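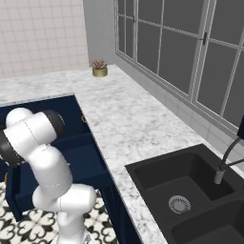
White segments with black joints.

Grout between kitchen wall tiles stays gray after cleaning
Posted in August by Sopacua

Hello all. We moved into a flat with white square tiles on the kitchen walls, and the grout near the stove has a greasy gray color. I tried dish soap and a sponge, then baking soda paste, left for 70 minutes. The tiles shine now but the lines look the same. The counter is marble, so I am afraid of vinegar. Should I buy a stronger cleaner, or is it time to remove the grout and put new? 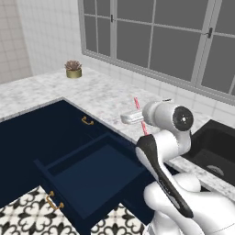
White wall tiles with thin gray grout lines, and a marble countertop.

Griller
9:40 in the evening

First check if your grout was gray from the beginning. Many people sell it like this. Look behind the fridge, where no grease comes. If it has the same color there, you are cleaning something that is already clean.

If it is darker only by the stove, use oxygen bleach powder in warm water. Put it on with an old toothbrush, wait 15 minutes, rinse twice. Please keep vinegar and lemon away from the marble – they leave dull marks which you can not wipe off. I cover the counter with plastic and tape it at the wall. 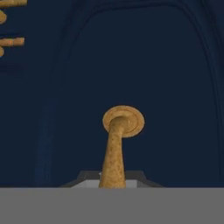
When the lines are dry, wait one more day and then put a sealer with a small brush. Wipe the extra from the tiles before it hardens. Mine needed 3 coats, because the grout was old and drank everything.

Clonano
6:15 in the morning

Just use a grout pen. I did my whole kitchen wall for less than a dinner outside and it still looks good after more than 6 months. But clean the grease before, or it peels.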